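Planning Software Engineer, Contact-Rich Manipulation
Danditz, Simulation and Planning Group
Permanent, full time. Hybrid, 2 days a week on site.

Danditz develops planning and control software for mobile manipulators working in kitchens, bathrooms and utility rooms. The planner, Grolik, takes a scene model and a task and returns a joint trajectory with contact modes attached. Testing is done first in Cordero, our in-house simulator, and then on hardware. We are hiring one engineer to take over the part of Grolik that deals with doors, drawers and lids.

The work

Grolik currently plans the approach, the grasp and the pull as separate problems. The handover between them is where most failures occur: the approach ends in a pose from which the later motion runs into a joint limit. You will replace the three stages with a single optimisation and keep planning time within 40 ms on the target computer.

You will also be responsible for the regression suite. It holds 1,135 simulated scenes with varied door sizes, surface textures and lighting, and runs in full before every merge to the main branch. Views from the gripper end are stored with each run so that a failed plan can be compared with what the perception module had to work from. Panels with stepped moulding are of particular interest, as the ridges produce false edges in the pose estimate.

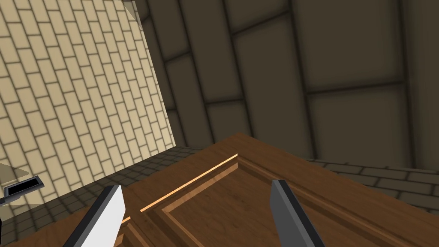 Duties

Design and maintain trajectory optimisation code in C++.
Write contact models for hinged and sliding parts, and check them against force logs from the hardware rig.
Extend the Python tooling that generates scenes and sorts failures by cause.
Agree interface changes with the perception team, led by Villads Bundgaard.
Review code from the other engineers in the group.

Requirements

Good working knowledge of modern C++ and Linux.
Experience with constrained optimisation or sampling-based planning on a real or simulated arm.
Sound grasp of rigid body kinematics, including closed chains.
Ability to write a clear bug report.

Useful but not required: collision checking on meshes, GPU programming, impedance control.

Terms

The group has 14 members and reports to Valeriano Calvo. Core hours are 10 am to 3 pm. Start date is October or by agreement.

To apply

Send a CV and a code sample through the Danditz careers page, quoting "Grolik planning". The sample may be in C++ or Python and should be your own work. Selected applicants will have a telephone call, then a technical interview based on the sample. There is no timed coding test.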